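Should we buy a two-arm cell for soft goods? Questions from the floor and the front office
Written for the Zureck finishing and returns group. Last updated Nov 16, 2019. 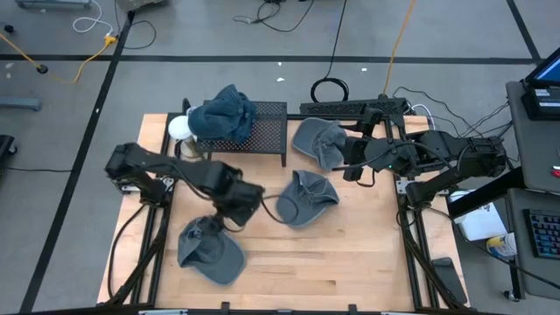 Before anything else: have we decided to buy one?
No. Harnetitz sent a quote, Rastogi sent a longer one, and the front office has asked for a recommendation. This page collects what people keep asking me. I am not neutral. I have sat through enough equipment pitches to want the numbers on paper first, and you should read my answers with that in mind.

What would it do all day?
Caps. They come to the table in no particular order and have to be stacked. Both vendors would like us to talk about shirts, gloves and bags too, and I have asked them to stop. If the cell can't pay its way on baseball caps it won't pay its way on anything floppier.

Why are caps hard? They all look the same.
They don't, once you put them down. The brim is stiff and the crown collapses, so the same cap can face any direction and have a different lump in it each time. A person sorts that out without thinking. The cell has to find the brim, pick a grip, and set the thing down so it nests with the one under it. Ask any vendor to show you a cap that landed badly. If they only want to show you the ones that landed well, write that down.

Do we really need two arms?
This is the question I'd push on hardest. Two arms mounted on opposite sides of a table can reach in over the whole surface, and one can hold while the other straightens. They also get in each other's way, and they double the part of the quote that has the most digits in it. Harnetitz will price a single arm if you insist. Insist. Ebere Bashir in maintenance thinks we'll end up with two anyway, and she may be right, but I'd like to see the one-arm figure next to it.

What does the quote leave out?
More than I expected. Going through the Harnetitz version line by line with Séverine Marchal, we found none of the following:
The table and the rails around it
Mounting plates and brackets
A desk for the computer, keyboard and screen
A rack to stack onto
Power drops, cable covers and network
Floor marking
Spare gripper parts
Shipping back for repair
Rastogi includes the table and rails and then charges for "site readiness," a phrase they have yet to define for us. Please don't compare the two totals as they stand.

Can't we use a table we already own?
Maybe. A butcher-block top is fine if it doesn't flex and the arms can be fixed so they stay put. What you can't do is share it. Once things are lined up, every bump from a cart means somebody has to check the setup again, and that person's time belongs in the budget.

How much floor does it take?
Take the tabletop and then keep walking. You need the rails, the desk, somewhere for the cables to run, and room for a person to get around the back. Baptiste Millet taped out an area on our floor in August and most people's first reaction was that he had made a mistake. He hadn't. Leave cable runs in the plan from day one. Loose cords on the floor are the first thing the safety walk will write up, and they should be.

How fast is it compared with a person?
Slower, on everything I've been shown so far. Vendors answer this with "it doesn't take breaks," so make them answer the question you asked. We want the time for a batch of 20 caps, start to finish, including every time a human steps in. A cycle time taken from one good pick tells us nothing about a shift.

What does "95 percent success" mean?
Usually whatever the person saying it needs it to mean. Grabbed the cap? Got it to the rack? Left a stack you would ship? I've heard all of those counted as a success. Our definition is a cap on the stack, nested, brim lined up with the others. Get that into the contract.

Can we lease or try one first?
Zivine leases, with a minimum of 4 months. I like that better than buying, though the lease excludes setup and you pay for removal. A demo at the vendor's site is not a trial. They know their caps, their lights and their table. Ours should be the ones used.

Who will look after it?
Unanswered, and it's the reason I would vote no today. Merle Ruddock can cover the mechanical side. We have no one for the software, and the support plan gives us 10 hours a year. I expect we'd burn through that before the second invoice.

Does anybody lose their job?
The front office says no, and the plan as written moves people to inspection. I would want that in writing as well. Any savings figure that only works if a position goes away should say so in plain words.

What would change your mind?
A trial on our own caps, with our own people timing it. A quote with the missing lines filled in. A name next to software support. I'd also want the acceptance test to come before the last payment, and 20 percent held back until it passes. Rastogi has agreed to the holdback. Harnetitz is "looking into it."

Where do I send a question that isn't here?
To Odette Chevalier at the front office, who keeps the list. If it's about a number, please attach the page of the quote you found it on.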